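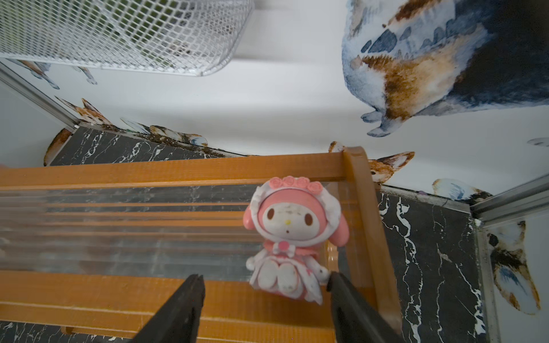

About Wollgate Toy and Doll Repair

Wollgate is a repair shop for toys, dolls and small figures. We work out of the ground floor of a former hosiery mill on Barwood Street, one block up from the river. We clean, mend and repaint things that people would like to keep, and we sell a small number of spare parts over the counter.

How we started

The business began as a single bench at the back of Dimitriou Hardware, where the owners let us take in broken toys alongside their key cutting and lamp rewiring. Most of the early work was doll restringing and replacing wheels on tin cars. After 3 years the waiting shelf had spread into the paint aisle, and we moved to the mill. Dimitriou Hardware still takes drop-offs for us at its front counter, and we collect from there twice a week.

We have been at the mill for 13 years. The lease now covers the workshop, a drying room, a small spray booth and the front room where customers come in.

What we repair

Vinyl and resin figures. Surface cleaning, paint touch-up, reattaching arms and ears, filling chips.

Composition and hard plastic dolls. Restringing, eye resetting, crack filling, wig replacement.

Soft toys. Washing, restuffing, seam repair, new eyes and noses. We can usually match mohair and plush if we have a few weeks to look.

Wooden toys. Regluing, new pegs and axles, repainting.

Clockwork. Cleaning and oiling, spring replacement where a spring can be found. Some movements were riveted shut at the factory and we will tell you if opening one is likely to damage the case.

We do not repair anything with a circuit board, and we do not take in ride-on toys, because the workshop door is too narrow. For dollhouses, ask first and send measurements.

How a repair works

Bring the item in or mail it to us. We look it over and write up an estimate, which costs nothing. If the work is straightforward you will have the estimate within a week. No work starts until you have agreed to it in writing.

Cleaning comes before anything else. We start with the mildest method that might work, usually distilled water and a cotton swab, and test it on a spot that does not show. Dirt that sits on the surface of vinyl often lifts with very little effort. Ink, nail polish and stains from dyed clothing are harder, and some of them never come out completely. If we think a stain is permanent, the estimate will say so.

Paint is matched by eye in daylight. We keep a card file of every mix we have made, with 87 shades of pink alone, and each customer's color is noted on their ticket. If the item comes back later with a new scrape, we can make the same color again.

Most repairs take between two and five weeks. November and December are slower. Items that have not been picked up after six months are stored at our unit on Curnent Road, and we need a few days' notice to bring them back.

What it costs

The smallest jobs, such as a new eye or a restrung arm, are done at a flat rate posted in the front room. Everything else is charged by the hour. The most a customer has paid us for one repair was $295, for a jointed bear that had been through a basement flood. Return shipping is extra and is charged at what the carrier charges us.

We do not appraise toys or buy them. If you are thinking of selling something, talk to a dealer before you have it repaired, as repainting can lower the price of some collectible pieces.

Parts and supplies

The parts drawers in the front room are open to anyone. We stock doll elastic in four thicknesses, glass and plastic eyes, squeakers, growlers, small wooden wheels and stuffing by the pound. We also keep more than one grade of wax for sealing painted surfaces. Parts can be mailed, but most people prefer to bring the toy along and try the size.

Classes

We run two beginner classes, one in restringing and one in soft toy repair. They meet in the front room in the evening, starting at 6:30, and run from September to May. Tools are provided. Bring your own toy to work on, or use one from our practice box.

Finding us

The entrance is on the Barwood Street side, through the green door. There is street parking in front and a loading space at the back that can be used for ten minutes. The front room has a step up from the sidewalk. Ring the bell and we will put the ramp down.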